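3.2 Gripper Set-up and Upkeep

The hand-held grippers used at the Usitthorpe site are worked in pairs, one to each hand of the operator. Each pair was given a set-up check before it was released for collection, and the same check was repeated after every 92 recordings. The check covers the pivot screws of the linkages, the free travel of the two fingertips and the state of the finger pads. Worn pads were replaced in pairs, so that both sides of a gripper closed with the same grip.

Knitted garments placed the greatest demand on this routine. Fibres gather at the joints and on the pads, and a small amount of lint is enough to slow the closing of the fingers. Figure 4 shows a pair in use on one such garment.
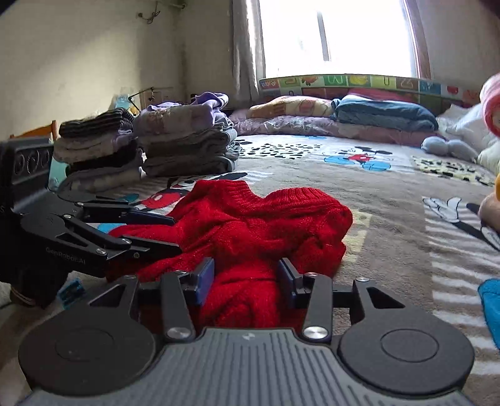 Figure 4. Two hand-held grippers at a red knitted sweater on a bed. The fingertips of the nearer gripper are open on both sides of a bunched section of the knit.

Of the 2,784 recordings made up to January, 2,184 were accepted without further work on the grippers. Stiff joints were found at 19 of the checks - in most cases after long runs with wool or fleece - and were put right by brushing out the linkage and resetting the screws. The Kudby site followed the same steps but cleaned the pads at the end of each session. Its records are treated separately in Section 4.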